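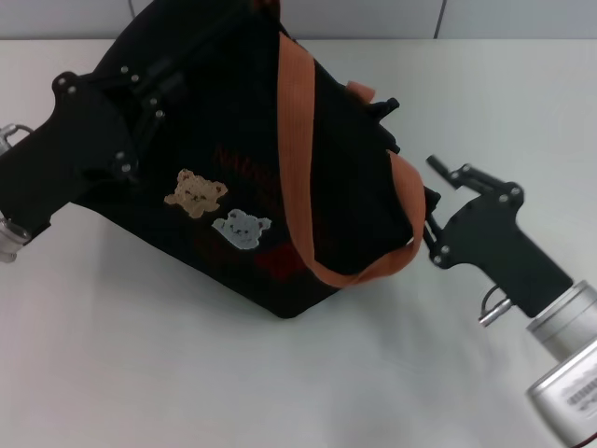 Two arms and a returns table

The returns hall at Pilura takes in bags, pouches and small textile goods that customers have sent back. Until last April every item was opened, turned over, checked and folded by hand. Now part of that handling is done by a two-armed station that the staff call Famel, after the name on its software. We spoke with the woman who runs the day shift in the hall. She has been with the company for 14 years and asked that her name be left out.

She started on the tables herself. "You stood there and did bags. Pick it up, look at the front, look at the back, straps out of the way, next one. By Wednesday your wrists told you what week it had been."

The station doesn't work fast. On a good morning it gets through 45 bags in an hour, and an experienced person beats that easily. She says the managers expected more at the beginning and had to be talked down. "They had seen it handle boxes. A box stays the shape it is. A cloth bag with a strap on it is something else, the strap goes wherever it wants."

Straps are still the main trouble. Wide webbing handles are easier than thin cords, she says, but any loop can end up between the fingers and the fabric. Dark fabric is the other one. A print that hardly stands out from black cloth is hard to check on a screen, and those bags often go to a person for a second look. Sewn-on patches help, because they give the operator something to line up by.

The operator is a new job in the hall. There are 2 of them on each shift, both former table workers. They watch the station, sort out what it drops or folds badly, and mark each attempt as good or bad. The marks go to Bogale, the outside firm that looks after the system.

"People thought it would be sitting down and watching," she said. "It's more tiring than that, in the head. You're waiting for a mistake for a whole shift. We changed it so you do half a shift there and then go back to the tables. That was our idea and it took a while to get it through."

Was anyone let go? She answers carefully. No one in the hall was dismissed, but three people who left over the winter were not replaced. One table was taken out to make room. "So you can say no jobs were lost, and the company does say that. I would say there are fewer of us."

Training was thin at first. The operators got one afternoon and a binder. The binder covered the emergency stop and the start-up routine and very little about what to do when a bag slid off the table. They wrote their own list, which now hangs by the station and has been copied for the Grullari site, where a second one is due to be set up.

Pay was the longer argument. Operators now get a small addition per hour, agreed after the first season. Table workers don't, even though they take the bags the station can't manage – often the worst ones. She thinks that's wrong and has said so at two meetings. It is on the list for the next round of talks.

Some things are better, and she is quick to name them. Fewer people ask to be moved off the tables with sore hands. The late shift, which used to be hard to fill, has a waiting list. And the hall is quieter in the hour before lunch, when the station takes the simple bags and the tables have time for repairs.

She would not go back to doing everything by hand. She would also not put in a second station here, at least for now. "If they said tomorrow that it should do 100 percent of the bags, I'd ask them to come and stand here for a day. It does the ones it can do. Somebody has to know which ones those are."

Her own wrists have improved, she added, though she puts that down to the desk work.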